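Remex finally sorts out its rota software

2 min read

If you've ever tried to swap a late shift using Remex, you'll know why I had a little cheer at my desk this morning. The new version has landed, and the shift swap screen has been completely redone!

For anyone who hasn't met it, Remex is the rota and leave program we've been using at the Cletville office for a couple of years now (the Rirthorpe lot moved over to it last spring). It does the usual things: who's in, who's off, who has booked the same week in August as three other people. What it never did well was swaps. You had to ask your colleague, then ask your manager, then wait for the manager to type the whole thing in again by hand, and by then the shift had often been and gone.

Now you pick the shift, pick the person, and they get a message with a yes or no button. If they say yes it goes to the manager for one click, and both rotas change together. I tried it with a colleague before my first tea and the whole thing took under 5 minutes, most of which was me hunting for the button. It's in the top menu, under "My week", if you're looking.

Luuk Van Beek at Cuypers, the firm behind the program, told me swaps were the thing people moaned about most. They had 3,569 requests and complaints through the help desk last year, he said, and 2,237 of them mentioned swaps in one way or another. I'm fairly sure a handful of those were mine.

There are some smaller bits too. Leave balances now show in hours as well as days, which will please the part-timers no end. Training dates can sit on the same calendar as shifts, so you shouldn't get put down for the front desk on the morning of your first aid course (yes, that was me, in February). And the printed rota fits on 2 pages again.

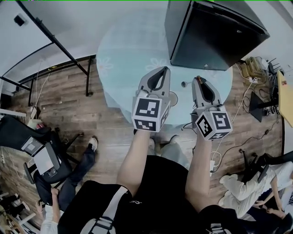 A gripper in each hand, over a table with a flower pattern.

I do have one grumble, and it's the phone app. It still logs me out every time I close it, and the new swap messages don't show up there yet, only in email and on the desktop version. Luuk says the app is next on the list but wouldn't give me a month.

The update should arrive by itself the next time you log in. If you're still seeing the old green menu, close the program and open it again, or ask whoever looks after your rotas to switch it on from the settings page.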